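Thursday, May
By Adanech Tamiru

Folding on the bed

The Flurnen House newsletter gets more letters about folding than about anything else, so this month's household item is on where to do it. My vote goes to the bed. Make it first, pull the bottom sheet smooth, and push the comforter up toward the headboard. You then have a wide surface at a decent height, and it costs nothing.

Thick, soft pieces are the ones that give trouble. A rust-orange piece on a light blue flowered sheet is easy to keep track of, but a white one on white will have you hunting for the corners. 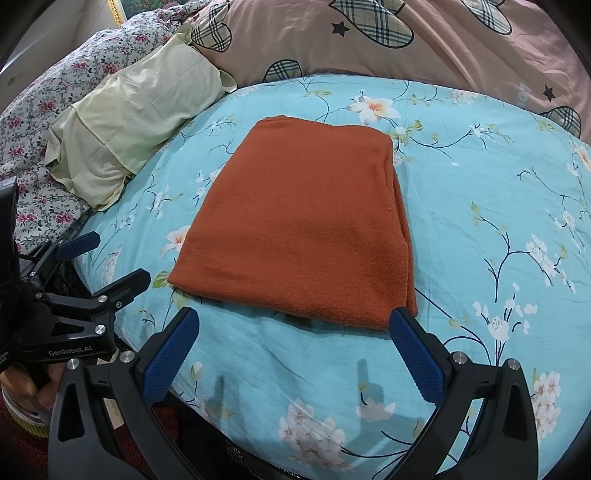

Fold thick fabric in half the long way, then in half again, and stop there. A third fold makes a lump that slides off the stack. Press out the air with a flat hand, starting at the rounded fold and working toward the open side. If the layers don't line up, shake it out and start over. Tugging at one corner only moves the problem to the next one.

A mattress gives a little under the fabric, so edges won't come out as sharp as they do on a table. For a closet shelf that is good enough. Mine are 42 inches deep at Driltmont Street and I put the folded side facing out.
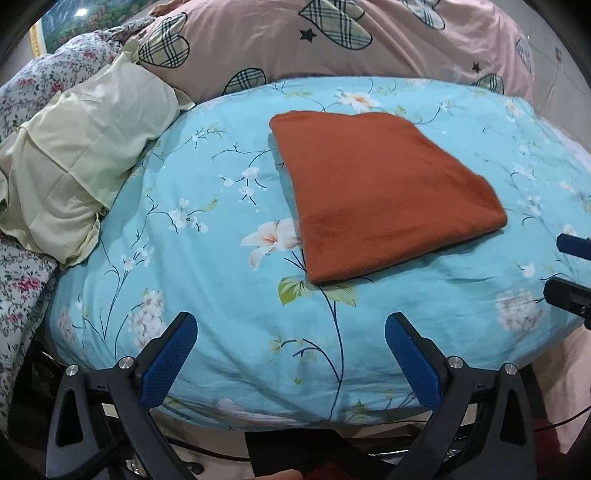

Should everything be folded before any of it is put away?
Fold one kind of thing at a time and put that stack away before starting the next. The bed stays clear and the stacks stay straight.

Comments

Nermin Eren: I do mine at 6 in the morning before anyone wants the bed back. Folded side out is the way to go.

Dursun: Tried two folds instead of three. The stack stayed up all week.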